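Six months into the Saten job

14th January

So I promised a few of you I'd write up how the new job is going, and then I didn't, and then it was the holidays. My sister has started asking whether I got fired. I did not get fired! I still work at Saten, I still do leadership coaching for midsize companies, and I still can't find the good stapler.

For anyone who's new around here, I spent nine years at a much bigger consulting outfit called Pumphrey, where I mostly built slide decks for other people to present. Last May I had a sort of wobble about it. I was on a train home from a client in Judmont, it was dark, I'd been working on the same deck since breakfast, and I caught myself changing the word "alignment" to "cohesion" and then back again. I wrote to Silvan Wieser that same night. He'd started Saten a few years before, and we'd kept in touch on and off (mostly off, my fault), and he wrote back before I'd brushed my teeth.

The first thing to say is that it's small. I went from a company where I didn't know most of the people on my own floor to one where everybody can hear me eat an apple. I thought I'd hate that and I really don't. You ask a question out loud and somebody answers it! At Pumphrey I would have had to book a room.

The second thing is the money, which people always want to know and are too polite to ask. I took a cut. My first month I did the math at the kitchen table and we had 3,692 dollars left for everything after the mortgage, groceries and gas and the dog's teeth included, and I had a bad evening about it. We've adjusted. We cook more. The dog's teeth are fine now, thank you. 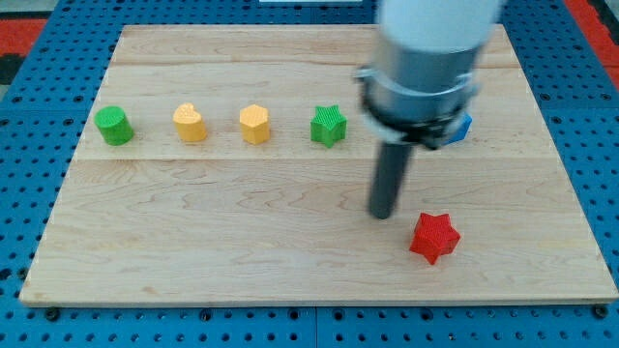

What I do all day is hard to explain to my dad, so let me try it on you instead. A company calls us up, usually when they've just promoted a bunch of people who were great at their old jobs and are now miserable being in charge of others. We run a program with them called Potent (I didn't pick the name, and I've stopped making the face when I say it). It's 37 sessions spread over most of a year, some in a group and some one on one, and I lead the one on one part.

A session is 60 minutes and I used to plan every bit of it. I had a whole script with timings down the side. Silvan sat in on one of my early ones and afterward he asked me how much of the hour I thought I'd spent talking. I guessed a quarter. He'd kept track, and it was 40 minutes. Ouch. So now I bring one question on an index card and a glass of water, and when I want to jump in I take a sip of the water. I drink a LOT of water.

The part I wasn't ready for is how much people tell you. I had one manager spend our entire first meeting on a fight she'd had with a coworker over the vacation calendar, and I sat there thinking we'd gotten nowhere, and then at the door she said she hadn't told her team one single good thing since she got promoted and she was going to go do that. Off she went. I have no idea what she said to them and it isn't my business, but I thought about it the whole drive home.

Things I miss about Pumphrey: the coffee machine, the travel desk that fixed my flights, and my friends on the pricing team, who are coming over for chili soon and have been warned about the dog. I don't miss the year-end ratings. We don't have those at Saten. We have a long lunch in the spring where you say what you want to get better at and the others tell you whether they agree. I haven't been through one yet and I'm a little nervous.

A couple of you asked in the comments on my last post if I'd recommend going small. I can't really tell you that. I had a spouse with decent health insurance and some savings, and a friend who picked up when I wrote. If you want to talk it through, send me an email and I'll answer, though maybe not as fast as Silvan did.

Next time I'll do the reading list post, I haven't forgotten. I'm two books behind on it and one of them is very long.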